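Can a machine do the tidying yet? Gallery

Kirer's household trials have been going since February, and people keep asking the same thing: can it do the chores or not? The short reply is some of them, slowly, on a good day. The chores we try are the dull ones. Folding tea towels, hanging up bags, wiping a worktop, putting shopping away. A person does most of them without thinking, which makes them awkward to write down as steps.

The hanging jobs have taken up most of our time this spring. A rigid object stays the shape you left it in. A cloth bag doesn't, and the loop or cord you want to catch is usually the thinnest part of it. We logged 156 attempts at hanging and unhanging small bags before changing anything in the set-up, and 44 of them ended with the bag where it was meant to be. Vilmos Boros has the full log if you want to see how each one was scored.
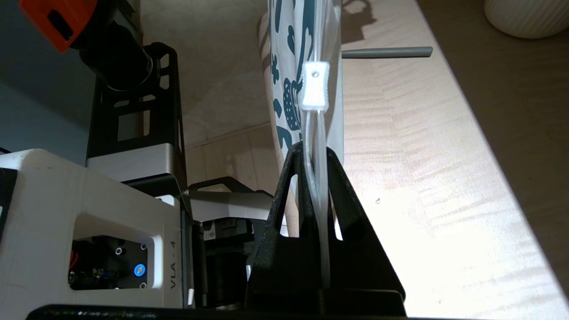 Home Tasks Group, Kirer, Prusberg site

White fabric bag with a teal print, at the black A-frame stand. The clear cord hangs in two strands from the white cord lock.

Clear cord is a nuisance. Against pale wood there is very little for a camera to pick out, and a shiny layer over cloth gives reflections that shift as the arm moves. Adanech Ayele tried the same job with a dark bootlace in place of the cord and found it much easier to follow. We have kept both versions in the set, as people at home will own both kinds of bag.

The table matters as well. Strong grain can be taken for an edge, and so can a shadow. Andor Vass wanted a plain grey mat under everything. Andor Kun was against it, on the grounds that kitchens don't come with grey mats, and for now we work on the bare wood.

How the other chores stand

Tea towels: one fold is fine, two folds are fair, three are not worth showing anyone. A stiff new towel goes better than an old soft one.

Wiping down: good on an open surface. Poor round taps and behind anything tall. It will happily wipe the same patch twice and leave the corner.

Putting shopping away: tins and boxes, yes. Bags of rice or salad, no – the grip that holds a tin is wrong for both.

Shop-floor work is a bit further on. At Sollport the job is re-hanging returned stock on rails, and Jozefína Tóth tells us the hangers are all one make, so there is less to go wrong. Eleven stores' worth of returns went through the trial, 3,608 items in total. Anything with a strap or a drawstring was still set aside for staff to do by hand.

None of this is quick. Hanging one bag takes a person a couple of seconds and takes our arm the better part of a minute, with someone standing by. If you wanted it done before breakfast you would do it yourself.

Pálfi are lending us a second set of bags, with wider handles and no cords. Results from those will go on this page once they have been scored.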